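News > Community > Faith and Print

Local Events Parish Notes Classifieds Contact

Last updated: Friday, 4:15 p.m.

Biltmont parishes get one shared postcard for the fall season

People in Biltmont who are used to finding a little stack of church cards in the mailbox every October (one for the harvest supper, one for the blessing of the animals, another for the choir evening, and so on until the refrigerator door is full) will notice something different this year. The seven parishes on both sides of the river have agreed to put their fall events on a single postcard, printed on both sides, and it goes in the mail this month to 3799 homes.

The idea has been floating around for a good long while, usually over coffee after a service, and usually it floated away again by the time the cups were washed. What changed this summer was the price of postage and the plain fact that several of the smaller congregations had stopped sending cards altogether. The chapel on Mohammed Street, which has one of the loveliest candlelight services in the county, hadn't mailed an invitation in two years and was relying on a sign by the front steps.

Printing is being handled by Grelent, the family shop behind the old feed store, which has done wedding invitations and raffle tickets for half the town at one time or another. The card is a generous size, on heavy cream stock, with the calendar on one side and a drawing of the river bridge on the other. Each parish has the same amount of room, whatever the size of its congregation, and that took a bit of friendly back and forth before everyone was happy with it!

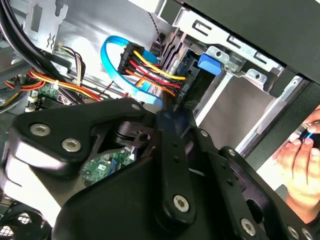
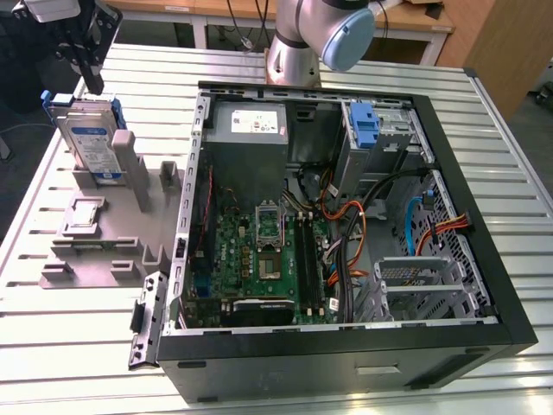
Addresses were the slow part of the job. Every parish office kept its list in its own way, some on index cards, some in a spreadsheet, and one in a ledger with a ribbon in it, and all of it had to be typed up, compared and cleaned of duplicates before Grelent could run the labels. Most of us only ever see an office computer from the outside, and a tower with its side panel off, with the green motherboard and the gray power supply in plain sight, looks like a strange home for something as neighborly as a mailing list. Still, the finished list is a good one, and families who used to get four or five cards will now get just the one.

The designer's first proof had the supper at St. Anne's falling on the same night as the Skarik Hall hymn sing, and for a day or two it seemed that a great many people were going to have to choose between pot roast and harmony. The hymn sing has kindly moved to the following evening. The other dates have stayed where they were, and the card gives a start time for each, along with a note about which buildings have a ramp and which have parking around the back.

Visitors are welcome at everything listed, with no need to belong to any of the parishes. The supper is the one event that asks people to call ahead, as the hall seats 48 at a sitting and the second sitting tends to fill up first. Children eat free, and there will be a table for those who can't manage the stairs.

Anyone who doesn't get a card by the end of the month can pick one up at the library, the post office or the counter at Grelent, where there is a basket of spares beside the register. Parish offices are also taking names for next season, and a spring card with the Easter services and the plant sale is already being talked over, coffee in hand.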